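遠隔操作で教えた動きだと、いちばん長い指が毎回ちょっと手前で止まります

タグ:ロボット > ティーチング・遠隔操作 > ハンド
19/08/2025 投稿 閲覧 500

Vídalín

はじめて書き込みます。長いです、すみません。

職場で多指ハンドつきのアームを使って、人が遠隔操作した動きを覚えさせる、というのをやっています。こちらはグローブをはめて、モニターを見ながら動かすだけ。やらせたいのは本当に地味な作業で、床の決まった範囲に置いた小物を指先で押して、線の外に出すだけです。つまむのは難しそうだったので、まず押すところからにしました。

1月に始めたころは、アームを直接手で持って動かす教え方(ダイレクトティーチングっていうんですよね?)でやっていて、そのときは割とすんなり覚えてくれたんです。ただ、手で持つと自分の腕が手首のカメラにがっつり映ってしまうし、指まで一緒に動かすには手が足りない! それで遠隔に切り替えました。

遠隔でお手本を70本録って学習させたところ、腕の移動はかなりきれいです。見ていてちょっと感動するくらい。なのに最後の押す動作だけ、いちばん長い指が小物の手前で止まります。押すつもりの形にはなっているのに、届いていない。で、そのまま「終わりました」みたいな感じで戻ってくるんです。

試したことを書いておきます。

・グローブの校正をやり直した(変化なし)
・照明を一段明るくした(ちょっとよくなった気もするけど、気のせいかも)
・お手本を4本だけ、ものすごくゆっくり録って足した(むしろ悪化しました……)

手首側のカメラから見ると、手と床はこんな感じの位置関係です。グレーのカーペットに黄色いテープで範囲を作ってあります。アームの上のほうには透明っぽいフィルムをかけてあります。 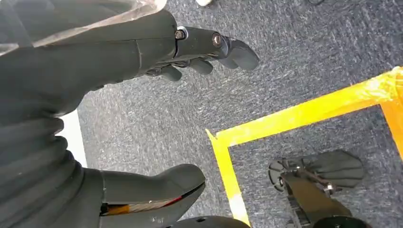 ■ 聞きたいこと

お手本の本数が足りないのか、録り方が悪いのか、どっちを先に疑うべきでしょうか。

あと、この角度だと手の甲側がよく見えるかわりに、短いほうの指は下に丸まっていて先っぽしか見えません。長い指だって、床からどのくらい浮いているのか画面だけだと正直よくわからなくて、操作しているときもほとんど勘です。カメラの位置を変えたほうがいいのかなあとも思うのですが、変えると今までのお手本が全部使えなくなりそうで、踏み切れません。

詳しい方、よろしくお願いします。

いいね 12 コメント 3

――――――――

Gramwood

同じような作業を遠隔で教えたことがあります。うちも最初そうなりました、手前で止まるやつ。

本数より先に、お手本の中で自分が「止まって考えている時間」を見てください。床との距離がわからないまま操作していると、人間は当たる直前で一回ためらうんですよ。自分ではスッと押したつもりでも、再生すると指がしばらく宙で待っている。これが全部のお手本に入っていると、モデルからすれば「ここで止まるのが正しい」になります。ゆっくり録ったのを足したら悪くなった、というのも、それなら説明がつきます。

なので私だったらこうします。

まず録った70本を再生して、指が当たる前に止まっている部分を切るか、ひどいものは捨てる。半分になっても構いません。うちは思い切って捨てたほうがうまくいきました。

次に、新しく録るときは通しで録る前に何回か練習する。ウォーミングアップは保存しない。これ、面倒がって最初の下手なやつまで保存しちゃう人が多いです(私です)。

それから、押し切ったあと指を少し余分に先まで動かす。物に触れたところで終わりにせず、線を越えるまで押して、そこから戻す。終わりの形がはっきりしているほうが覚えやすい印象です。

カメラは、今のをそのまま残して、斜め横からもう一台足すのはどうでしょう。操作する人が横の画面も見られるだけで、ためらいがだいぶ減ります。学習には手首のカメラだけ使えば、前のお手本も無駄になりません。ただ、横の画面ばかり見て操作すると、手首のカメラには映っていない情報で判断したお手本になってしまうので、そこはほどほどに。

あとテープですが、写真を見ると画面の真ん中あたりに角が来ていますよね。黄色はかなり目立つので、モデルが小物よりテープの角を目印にしている可能性もあります。小物の置き場所がいつも似たようなところなら、なおさらです。置く場所を毎回ずらして録ってみてください。

このへんの話は、Lostevnessという勉強会の資料にまとめたのを置いています。会員向けなので、入っていたら探してみてください。

参考になった 31

――――――――

Zada

うちはフィルムかけてたら手首の角度がちょっとずれてたことありました! 関節のところに噛んでて。外して一回動かしてみては?

参考になった 4

――――――――

Vídalín(投稿者)

お二人ともありがとうございます!

フィルムは外して試しましたが、止まる場所は同じでした。でも確認できてすっきりしたので助かりました。

そして再生して見てみたら……めちゃくちゃ止まってました、私。指が宙でじーっとしてる。恥ずかしいです。ひどいのから順に消しているところで、横のカメラも余っているのが一台あるので付けてみます。小物の位置も、言われてみればほぼ毎回同じところに置いていました。

もうひとつだけ教えてください。止まっている部分を切るとき、前後の動きがカクッとつながってしまうのですが、ならしたほうがいいですか? それともそのまま学習させて大丈夫でしょうか。

――――――――

Gramwood

短い停止ならそのまま詰めて大丈夫だと思います。つなぎ目で指の角度が大きく飛ぶようなら、そのお手本は捨てて録り直したほうが早いです。ならす処理を入れると、今度は押す瞬間の勢いまで丸まってしまって、また届かなくなったりするので。録り直すときは、疲れる前にやめるのがおすすめです。

参考になった 9

――――――――

関連する相談
・グローブの校正が日によってずれるのですが
・ダイレクトティーチングで手が重いとき、どこを調整しますか
・お手本の録画、失敗した回も残すべき?
・遠隔操作の遅れに慣れる練習方法
・床のテープがはがれてきます。貼り替えたら認識は変わりますか

シェア 7 保存 22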